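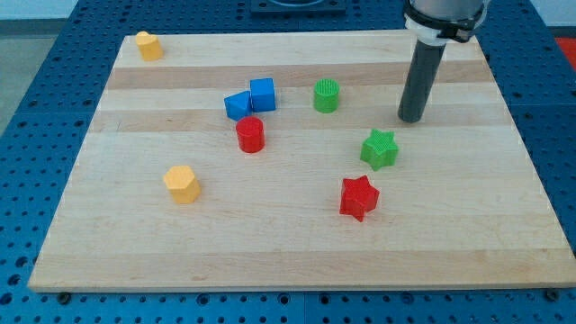 Bunte Klötzchen auf dem Holzbrett, darunter der blaue Lochtisch.

27. Apr. 2020 | von Ramiro Carrasco
3 Kommentare | 5 Mal geteilt

Umzug der Sammelpostfächer, Fortsetzung. Die persönlichen Postfächer sind ja durch, heute also der unangenehme Teil: die Filterregeln. Auf Ivo (unser alter Mailserver, für die Neuen) lagen die alle in einer einzigen Datei pro Postfach, jahrelang von Hand gepflegt, mit Kommentaren von Leuten, die ich gar nicht mehr kennengelernt habe. Waltisier will sie einzeln haben, mit Namen und Reihenfolge. Dafür nehme ich Cantero, das liest die alte Datei ein und spuckt die neuen Regeln aus. Meistens jedenfalls!

Erster Durchlauf mit dem Postfach Einkauf. Import lief ohne Fehlermeldung, ich schon halb beim Kaffee, und dann landete die Testmail im Posteingang statt unter Lieferanten. Zweite Testmail genauso. Im Protokoll stand »Regel angewendet, Ziel nicht gefunden«, und da hab ich erst mal eine halbe Stunde an der falschen Stelle gesucht (Rechte, Freigaben, Quota, alles in Ordnung).

Der Grund ist dann ziemlich banal: Ivo trennt Unterordner mit einem Punkt, Waltisier mit einem Schrägstrich. Cantero übersetzt das beim Ordnerbaum, in den Regeln aber nicht. Aus INBOX.Lieferanten wird also ein Ordner, den es so nicht gibt, und die Mail bleibt eben liegen. Verloren geht nichts, das hab ich mit beiden Testmails nachgeprüft.

Also Suchen und Ersetzen, aber bitte nur in den Zeilen mit fileinto! Beim ersten Versuch hab ich stumpf alle Punkte ersetzt, und danach standen in den Absenderadressen lauter Schrägstriche. Sicherung zurückgespielt, noch mal von vorn. Die Sicherungen liegen jetzt neben den Originalen, Endung .alt.

Danach neuer Import, und siehe da, alles wandert dahin, wo es hinsoll. 4 Postfächer sind damit fertig: Einkauf, Service, Bewerbungen, Rechnung. 9 fehlen noch, darunter leider auch »Allgemein« mit seinen 300 Regeln. Ignacio meint, davon sei die Hälfte tot, und ich glaub ihm das sofort. Da stehen Weiterleitungen an Adressen drin, die gibt es schon ewig nicht mehr. Ich will die nicht einfach mitschleppen, mag sie aber auch nicht ungefragt löschen. Vorschlag: deaktiviert importieren, und wer was vermisst, meldet sich bis Juni.

Noch was zu den Umlauten. Der Ordner »Rückläufer« kam als Zeichensalat an, in der alten Datei steht der Name in der IMAP-Schreibweise mit dem &-Zeichen. Hab ihn von Hand umbenannt und die Regel angepasst. Bei »Aufträge« und »Verträge« wird das genauso sein, also vorher nachsehen.

Abwesenheitsnotizen überträgt Cantero übrigens gar nicht. Steht sogar in der Anleitung, ganz unten. Die müssen wir neu anlegen.

Offen:
- Ticket bei Lirkbridge wegen der Trennzeichen, schreibe ich morgen früh
- Ignacio Escobar: Liste der toten Weiterleitungen in »Allgemein«
- Umlautordner in den restlichen Postfächern raussuchen
- ich: das Ersetzen als kleines Skript ablegen, damit keiner meine Schrägstrich-Nummer wiederholt

Ivo bleibt so lange an und nimmt weiter Mails entgegen. Bitte dort keine Regeln mehr ändern, die Änderungen kommen drüben nicht an.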